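Thread on the folder task, for anyone following the bimanual paper-handling set we've been building at Drevley. Mostly notes on what we kept and what we threw out.

Task as written in the operator sheet: open folder, work the clip lever, deal with the pages, close folder. Two arms, parallel grippers, teleoperated. No scripted motion anywhere in the set.

Raw count is 1004 episodes. After review, 988 stay. The other 16 go into a separate split and don't get deleted. Most of them are operators backing out of a bad grasp halfway, and I'd like to train on recovery later.

Review rule is simple. If the success label and the last second of video disagree, the video wins. Eulalia Cabral did the first pass and I did the second. We disagreed mostly on whether a page sitting crooked under the clip counts as clipped. It does now. The label guide says so in writing.

The lever is the hard part. It's a long thin piece of metal and the grasp point matters a lot. Close to the hinge you get no leverage and the fingers slide. We ask operators to take it near the free end.

Second problem is that one arm blocks the other arm's view. When one gripper is on the lever, its wrist and its shadow land on the page. A policy trained on the fixed camera alone did poorly here. All views are logged at the same rate and the policy gets all of them.

Thin stock is its own category. A folder cover seen edge-on to the fingers looks like a board. The same pink seen from overhead looks like a strip of paper. I don't want the model keying on one silhouette, so we vary the start pose every episode.

Background: patterned mat, patterned walls. We collected an early batch on plain gray and the resulting policy was useless on anything with leaves on it. Olanrewaju Omoregie argued for switching prints between blocks. He was right and I've told him so.

Page content is random office text, English and Chinese. Nothing downstream reads it. It only has to look like a real document at wrist-camera distance.

Episode length is up to 1846 steps. Anything that long is usually an operator fighting the clip. We don't trim the pauses. Trimming made the action chunks jumpy in the Brasenix runs and I'm not doing that again.

Four views from the folder set:
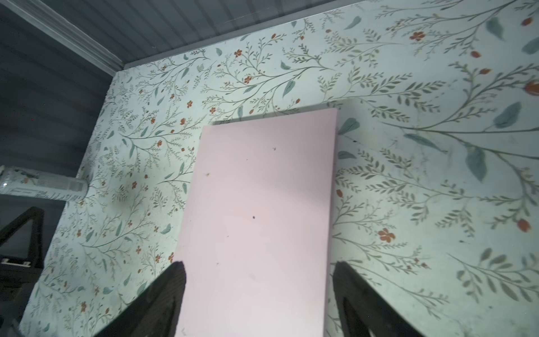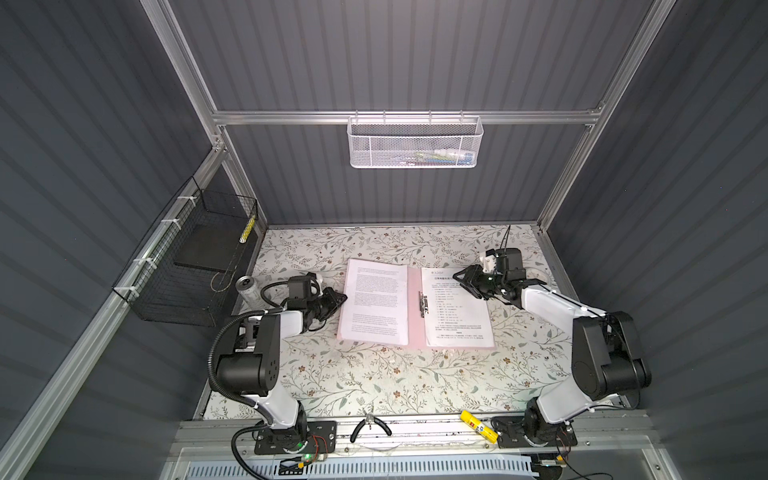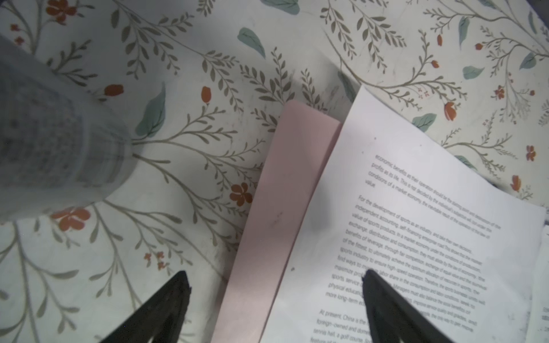
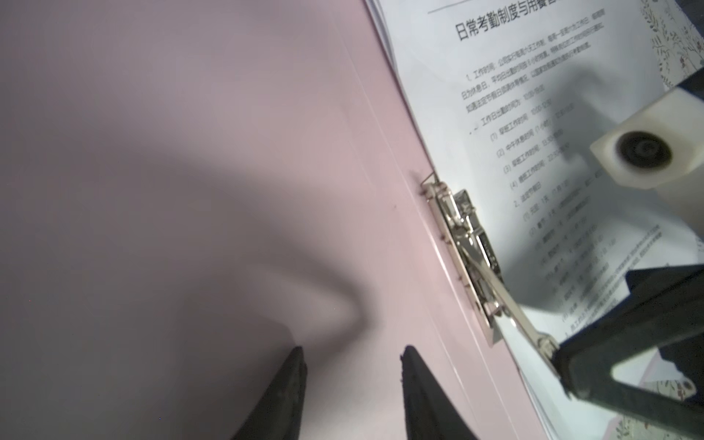 Folder task, two-arm cell. Second picture is the fixed camera, the other three are wrist cameras.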